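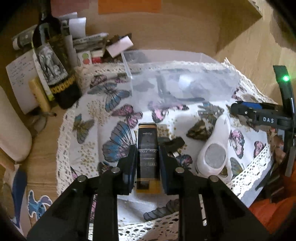 Notebook, June. Packing cell, line 2 (small cartons).

Left off yesterday with the grip force question. Went back through the log with Imad Bitar before the 7:30 start. The drops cluster on the tall narrow cartons, held near the bottom third. Held at mid-height they are fine. Changed the default grasp height in the Prilon config and left the force alone for now.

Ran 80 picks after that. Five faults: two double picks, three where the carton rotated in the fingers on the way to the tray. All three rotations were glossy cartons. Pads need cleaning or replacing, check which. Part number is on the inside of the cabinet door.

Staffing, for the record. Before the cell went in, hand packing on this line was four people per shift. It is now two, plus one at the exception table. Widad Mahasneh and Pongsak Paisan moved to exceptions and returns, Fadi Kassab is on changeovers. The work has shifted from lifting to deciding: crushed corner, wrong insert, label upside down, send on or pull. Widad says her wrists are better and her eyes are worse. She wants the lamp on the other side of the table and a stool that goes higher. Both are cheap. Asked Lama Kanaan to order.

Pongsak raised pace. When the four of them packed by hand they set it among themselves and slowed down after lunch. The cell does not slow down, so rejects arrive at the same rate at 2:00 as at 9:00 and the exception table backs up. Measured one afternoon: peak of 46 cartons waiting. Options:

- buffer shelf between the reject chute and the table
- let the operator throttle the cell from the table, no supervisor code
- rotate people every hour

I favor the second. Lama is concerned about the daily target of 4000. My reading is that we lose less to throttling than to the stops we have now when the chute fills, but I have one afternoon of data and that is thin. Collect a full week first.

Training: Fadi can now clear a jam and re-home the arm without calling us. The written procedure still shows the old Lorov screens - step 6 refers to a button that is gone. Rewrite it with him, he knows where people get stuck.

To do
Pads: clean one set, swap one set, compare on glossy stock.
Log queue length at the exception table, every 15 minutes.
Throttle permission: ask Lama again with the numbers.
Hourly rotation: ask the second shift as well, they have not been consulted.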